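4.2 Open-day demonstration

The second part of the study took place during the Pukwood open day in March. Visitors came in groups of at most eight and stayed as long as they liked. Almost 300 people signed in at the door, but only those who agreed to fill out the short form are included in the results below.

The task was the same one used in the earlier Primport sessions. The arm has to pick up a small box and set it down inside a square marked with tape. We kept the task simple on purpose – visitors had to be able to judge the outcome themselves, without help from the staff. Before each run, a visitor placed the box anywhere within reach of the arm and could turn it any way they wanted. The square stayed in place for the whole group. Figure 2 shows the setup.

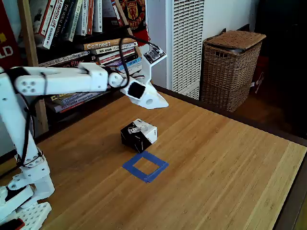
Figure 2. Pick-and-place task. The box rests just outside the blue tape square, below the gripper.

Visitors rated each run on the form used by Kerkar, with one item on speed removed. Runs stopped by a visitor were kept in the data and marked as incomplete. Ratings from the Primport sessions are reported separately in Section 5, as those groups had seen the arm before.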